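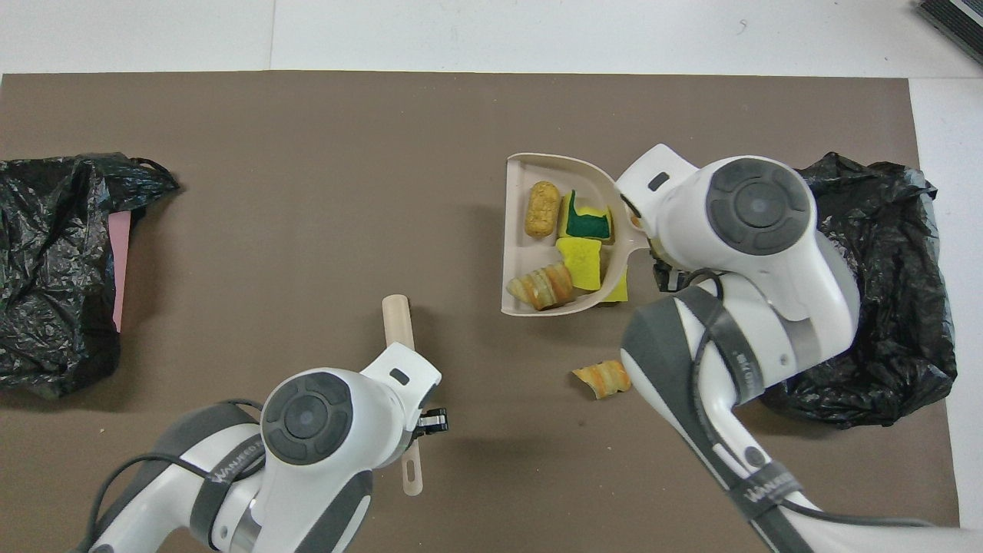 Photo: Natsumi Koyama

Ketidside Trash and Food Scraps: Frequently Asked Questions

Last updated: 31st January

When is my pickup?
Look at the lid of your green bin. A letter is stamped on it, A through D, and the letter matches a route on the Trorava calendar you got in September and used as a coaster. We can mail you another one.

What goes in the green bin?
Peels, cores, bread, rice, coffee grounds, eggshells, meat, bones, and whatever was in the back of the fridge. Paper towels are fine if all they've touched is food. If they've touched floor cleaner, they're trash.

My bags say "compostable." Can I use those?
If they're paper, yes. The thin green film ones go in the trash, where they join the regular black ones. We know what it says on the box. The sorting line at Krishnan pulls out anything that looks like plastic, and it isn't going to stop and read.

Can I put sponges in with the scraps?
No. A sponge has spent its life next to food, but it isn't food. Same goes for twist ties, produce stickers, and corks made of something other than cork.

What about what I sweep off the kitchen floor?
Trash. A sweeping is part onion skin and part everything else that lives under a stove, and you don't want that coming back as tomato soil. If you can pick out the big pieces, good for you.
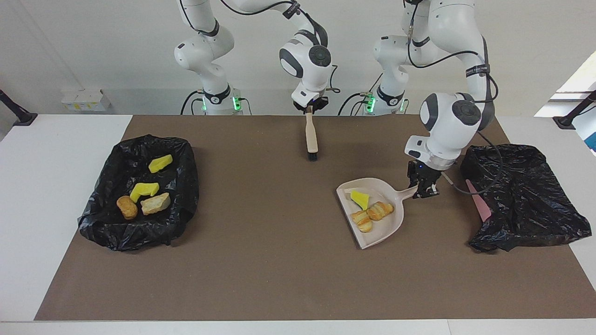
Parvaneh Shokri wrote to us that she has been freezing her scraps in an old ice cream tub until pickup day, that the smell is gone, and that her family has twice opened the tub expecting ice cream. She recommends a label.

Will it smell?
A little, in warm weather. Newspaper in the bottom of the bin helps. So does closing the lid, a method still catching on along route C.

Is there a limit on trash bags?
Two per pickup. Extra bags need a tag, sold at the Dasico counter. Tape it where the crew can see it, meaning the outside.

How many homes are on the program?
1,665 at present. There's room for 600 more before we need another truck, so please talk to your neighbors, or at them.

Do I get any compost back?
One bucket per household each spring, your own bucket. Pickup is at the Krishnan yard, and you shovel.

I have a question that isn't here.
Write to Hsin-yi Chuang at the Trorava office. If it's about raccoons, include your street.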